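Projects > Skomamano > Progress reports > Shelf restocking by demonstration

Last updated Thu 6 March

Progress report to the Nartey fund: teaching the arm to restock

February was our best month so far, and we're very happy to share it. The goal hasn't changed: a store worker with no programming background should be able to show the arm how to stock a shelf, either by guiding it by hand or by driving it from the remote station.

We now have 135 usable demonstrations, 74 of them recorded by remote control and the rest by hand guiding. Most cover snack boxes, which make a great test item. They're light, they dent if you squeeze too hard, and the printing varies a lot from one face to the next. Boxes that start on their side, like the Annie's Organic Bunny Grahams, have taken up most of our practice time.

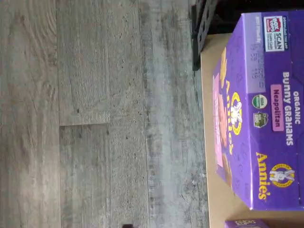 The hard part is the turn between pickup and placement. When operators guide the arm by hand they tend to make that turn in one smooth sweep, and those recordings are a pleasure to work with. Over the remote link they stop and correct more often. We've started keeping the corrections in the training set – the early policies got noticeably better at recovering from a bad grasp once we did.

Shelf work has its own problems. With an upper board above the target row, the wrist has to come in at an angle, and operators need a clear view past the uprights to line up with the right column. Cable slack matters too.
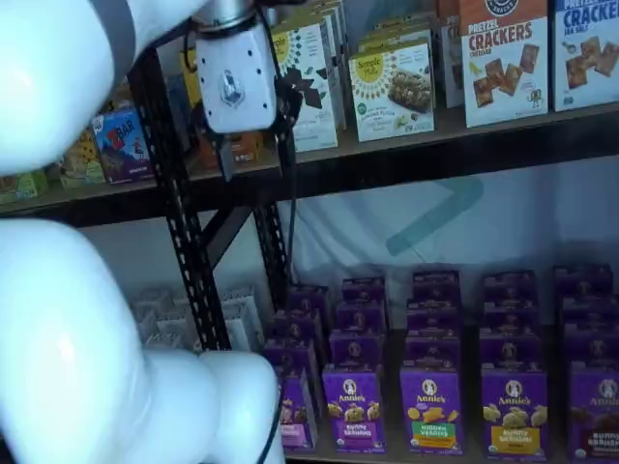
We rewrote the operator guide to cover the approach angle, and the Paltex team has already tried it with two new operators. Both were recording clean runs by the end of their first session, which thrilled us!

Spending is on plan. The only extra cost was $3,000 for a second hand controller, agreed with you in February.

Next up:
- mixed flavors in one row
- reaching the back of a deep column
- first trial of the Collov labeling tool on remote runs

Related items
Skomamano: operator guide, revised
Hand guiding and remote control compared
Paltex site visit notes
Collov labeling tool: setup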